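Vullaser hand-held grippers: purchasing questions

Updated 19/09/2019

What does a station consist of?
One hand-held gripper with its camera, one set of finger pads, a work surface and a storage unit. Tables are not supplied.

How many stations should we budget for?
Plan on 2 per operator shift if parts are changed between tasks. A single station is enough for a trial.

Which wear parts belong in the first order?
Finger pads and bushings. Order pads as matched pairs, and check the serrated gripping face before each run. Small wooden parts are a fair test load for a pad. 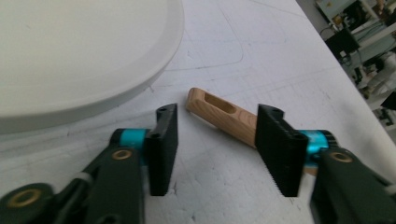
What is the lead time?
Stock units ship in 20 working days. Orders with the Nodura mount take longer; ask Bình Khương for a date before raising the purchase order.

Is calibration included?
The first one is. Later calibrations are charged per gripper and should go under maintenance, not capital.

How long do pads last?
Plan for about 2000 grasps per pair.

Can we return an unused station?
Yes, until the end of June, less a restocking fee.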